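Home | Topics | Machines | Robotics | Teaching Methods

Demonstration Teaching (robotics)

10 min read | 2 comments | Share

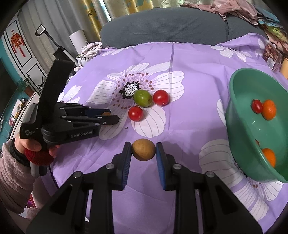

Demonstration teaching is the practice of showing a robot what to do by doing it, in place of writing out each motion as code. A person carries out the task, sensors record it, and a program learns to produce similar motions on its own. The oldest forms used a robot arm guided by hand, but much recent work needs no arm at all while the teaching goes on. The person holds a gripper with fingers like the robot's and sorts, stacks or folds with it wherever the objects happen to be. Fruit is a wonderful subject for this kind of work. A round tan-brown fruit pinched between two upright fingers, with ribbed blue pads along their inner faces, asks for a very different grip than a cherry tomato, and a basin with a rounded rim gives the hand an edge to clear on the way in. A second gripper lets the other hand work too.

Ways of showing

There are three broad approaches, and plenty of projects mix them.

Guiding by hand. The teacher takes hold of the robot and moves it through the task while the joints go slack enough to follow. The robot records its own joint positions, so nothing has to be translated later. The teacher feels the weight and reach of the machine directly, and a simple motion can be taught within minutes. Two-armed tasks are harder, as one person must steer both arms at once.

Remote control. The teacher stands apart and drives the robot with a joystick, a headset or a smaller copy of the arm. The copy is often called a leader and the robot a follower. Every recorded motion is one the robot really made. On the other hand, most setups pass back little or no sense of touch, and new operators tend to move slowly and squeeze too hard.

Hand-held grippers. The teacher carries the tool and leaves the robot out of it. A camera on the tool sees much of what a robot's wrist camera would see, and the path of the tool through space is worked out from the recording. People pick the method up quickly, and it travels well: a kitchen, a workshop or a living room will do.

What gets recorded

A single showing of a task is usually called a demonstration or an episode. It commonly holds video, the position and tilt of each tool, and how far the fingers are open, all lined up in time. Some sets add touch or force readings. Episodes with lost tracking or a blocked view are dropped or marked before training.

The Arkeck set, a collection of household sorting tasks, began with 4,000 episodes and kept 3,579 after review. Its notes are a delight to read, with long passages on stems, shiny skins and what to do when a tomato rolls.

Variety matters as much as quantity. A robot shown one bowl in one spot may learn the spot and ignore the bowl. Teachers therefore move things around, change the cloth or the lighting, and swap in objects of other sizes. Many also record recoveries, in which a poor grasp is let go and tried again.

Limits

A person's wrist can bend in ways a given arm can't follow, so some perfectly good demonstrations are out of reach for the machine. Small errors can also build up: the robot drifts a little, sees something it was never shown, and drifts further. The Orkness method deals with this by having the robot try the task while a person stands ready to take over, then adding those corrections to the training data. Mosby grading, used mainly for food handling, scores each episode for smoothness and grip before it is accepted.

See also: Leader and follower arms; Triantafyllou gripper; Imitation learning; Grasp planning

Last edited July 10, 2026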